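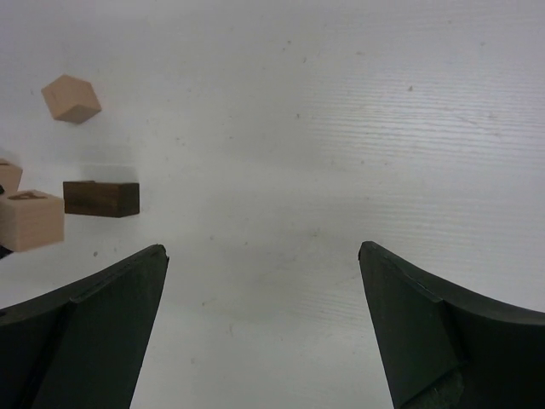
Nazareno Fontana wrote in after the spring issue to say that he had been sanding wooden blocks for his grandchildren for years and that they still came out furry after the first wipe with a cloth. He wanted to know what he was doing wrong, and whether it was worth keeping the old blocks or starting again with new timber. Three other members asked much the same thing at the last open evening, so this item is given over to blocks: the making of them, the mending of them, and the keeping of them in a house where they get used.

On the first question, the furriness is only the grain lifting. Any bare wood will do it when it meets water. Sand the block as usual, then wipe it all over with a damp cloth and leave it until the next day. It will feel rough. Sand it again, lightly, with your finest paper, and most of the trouble is gone for good. Softwoods may want the treatment twice. Do the end grain last and give it more time than you think it needs, as it is the part that holds on to dirt.

On the second question, keep the old ones. A block that has been handled for ten years has had its sharp places worn away and is nicer to hold than a new one. Throw out anything split, anything with a splinter that runs below the surface, and anything that has been chewed to the point where it is small enough to swallow. The rest can be cleaned up in an afternoon.

Timber

Most of us use whatever is in the offcuts bin, and for plain building blocks there is little harm in that as long as you know what it is. Beech is the usual choice. It is hard, it has a close grain and it doesn't taste of anything. Maple is as good and costs more. Sycamore is good too and can sometimes be had cheaply from people clearing a garden. Pine is light and pleasant to cut but it dents, and the knots weep in a warm room. If you have to use it, cut around the knots.

For a dark block to go with the pale ones, walnut looks very well and needs no colouring at all. Bear in mind that some people react to walnut dust, so wear a mask when sanding it and sweep up afterwards. If there is a nut allergy in the family, ask before you use it. Stained beech is the alternative. The stain must be one sold as suitable for toys, and you should let it cure for the full time on the tin before anybody small gets hold of it.

Don't use anything out of a skip unless you can say where it came from. Pallet wood may have been treated. Old painted skirting and window boards should not be used at all. Chipboard and the like swell at the edges and come to pieces.

Sizes

A set only works if the sizes relate to one another. Settle on one measurement and let everything else follow from it. For our own set we took 50 mm as the side of the cube. The long block is two cubes end to end, and the half block is a cube sawn through the middle. With those three shapes a child can build nearly anything, and a row of long blocks will finish level with a row of cubes laid on top of it.

You do lose a little to the saw and a little to the paper. Corrado Rinaldi cuts all his strips in one session with the fence locked, then crosscuts against a stop block, and his come out matching closely enough that a tower of them stands straight. Primo Piras cuts his by hand in a mitre box and doesn't mind that they vary. He says children build better with blocks that are slightly out, as they have to look at what they are doing. We have had this argument at three meetings now and it can rest there.

If you cut by machine, leave the strip long and never try to crosscut a short piece held in the fingers. The club has a sledge for the bandsaw with a clamp on it. It hangs on the wall behind the door. Put it back there.

Edges and corners

Take the edges off with a small plane or with a sanding block held at an angle, two strokes to each edge, and then round the corners by eye. You can go too far. If the edges are rounded like a bar of soap the blocks slide off each other, and a child of two will become very cross. The aim is an edge that doesn't dig in when you close your hand round it hard. Try it on yourself, and then stand on one in your socks.

Letters and marks

People like a letter on a block. There are several ways to put one there. Burning is the most lasting, and the club iron with its set of brass letters is in the grey tin. Practise on scrap. The iron wants to be hot enough to mark in a slow count of three, and if you press longer the edges scorch and the small openings in letters such as A, B and P fill in. Work on a flat face with the grain running across you. The mark will bite unevenly where there are hard and soft bands in the wood, which is another reason to use beech.

Printing with a rubber stamp is quicker. Ink on bare wood bleeds along the grain, so put one thin coat of finish on first, let it dry, stamp, and then finish over the top. Stamped letters do wear off. Gianni Marino re-stamps his every October when the blocks come back indoors, and has done for so long that the pad is older than most of the children using them.

Carved letters are handsome and they fill with biscuit.

It is a common mistake to put every letter the same way up in relation to the grain without looking at how the block will stand. A cube can be turned any way, so it doesn't matter, but on a long block decide first if the letter is to be read with the block lying down or standing on its end.

Finish

Remo Martinelli has been trying beeswax and oil finishes on a test batch, and left them on a windowsill and in a toy box to see how they got on. His view is that plain food-grade mineral oil is easiest to put on and the soonest to wear off, and that a mixture of oil and beeswax lasts better. The method is the same for either. Warm the tin in a bowl of hot water, rub on a thin coat with a cotton cloth, leave it for twenty minutes and rub off everything that will come off. Do it again the next day. Pale wood yellows slightly. Walnut goes a good deal darker and the streaks in the grain show up.

Boiled linseed from the hardware shelf generally has driers in it, so leave that for other jobs. Lay any oily cloths out flat outdoors to dry before you bin them. A screwed-up oily cloth can catch fire by itself and we don't want that in the hut.

Varnish gives you a harder surface that chips in time. If you prefer it, look for one marked as suitable for toys.

Cleaning

Don't soak them and don't put them in the dishwasher. Wrung-out cloth, warm water, a drop of washing-up liquid, then a second cloth with plain water. Stand them apart from one another with space for the air to get round and turn them over after an hour. Blocks left touching while damp will mark each other, and a dark one pushed up against a pale one can leave a stain that takes some sanding out. Keep them off the radiator, where the end grain will open up.

Crayon comes off with a white rubber. Felt pen needs sanding. Biro is there for life.

A word about storage. A lidded box is tidy, but a box with a heavy lid is a danger to fingers. A canvas bag with a drawstring is no use either, as nobody can find the piece they are after without emptying the lot. A shallow open tray is best, one layer deep or two at most. It can be pushed under a sofa, and the child can see what there is. If you are making one, make it to fit the blocks with a finger's width to spare on each side.

Block evening

There will be a block-making session in the hut on Wednesday evening, 22 Jun 2022, with places for 13. Strips of beech will be ready cut, and there is a small amount of walnut for those who want a dark long block in their set. Bring a mask, an apron, a sanding block and a cotton cloth that you don't want back. The burning iron will be on for the second half, one person at a time. Put your name on the sheet by the kettle, or tell Corrado.

If you have old blocks at home that you are not sure about, bring those along as well and we will look through them.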